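Fisow's paired grippers, the paid plan

18 April 2025

I got an email from Azlan Liem at Fisow asking whether I'd look at their demonstration kit again now that there's a subscription attached. You get two handheld grippers, you do chores with them, and the recordings are meant to teach an arm the same chores. The plan is $154 a month. I had questions.

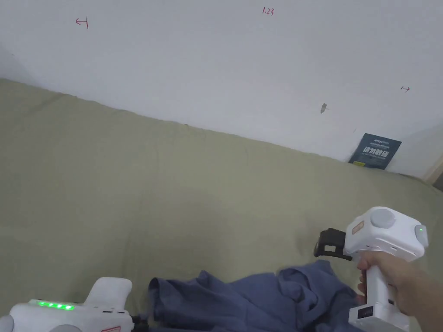
White grippers and a navy cloth on the green sheet.

The pitch says anyone can produce usable folding data after 10 minutes of practice. Usable by whom? The brochure quotes a trial at Sodasdale with 31 people in it and never says how many of their recordings were kept. I asked. I got the brochure again.

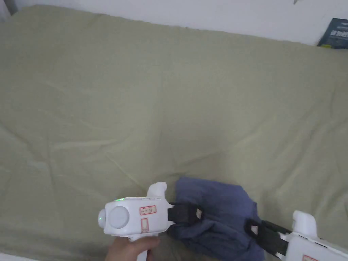

Fabric is where I expect these kits to struggle, and Fisow has put it on page one. A shirt has no fixed shape, so every attempt starts from a different mess. With a black jaw on either side of the bunched blue cloth, you're making choices your fingers normally make without you, and I'd like to know how much of that survives the trip into a model. Suwannarat, the older kit I reviewed, at least published its failures.

Then there's the contract. Eighteen months minimum, and the software that cleans up your recordings comes from Sindley and is billed separately.

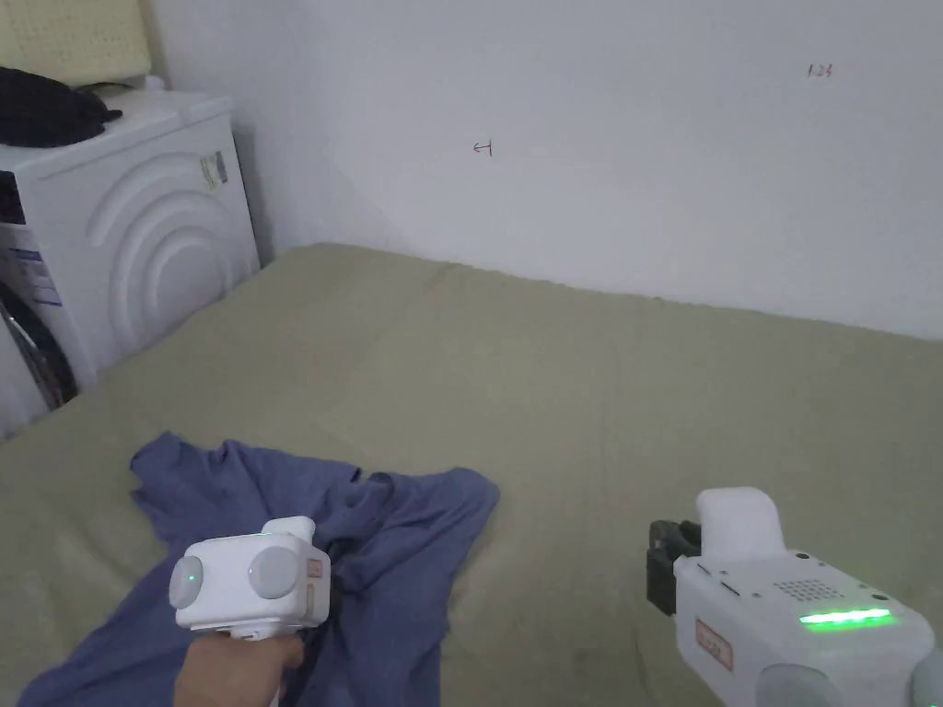 I asked whether you can export the raw files if you cancel. Azlan says yes, "in principle," and that a proper answer will come in May. I'd wait for it before signing anything.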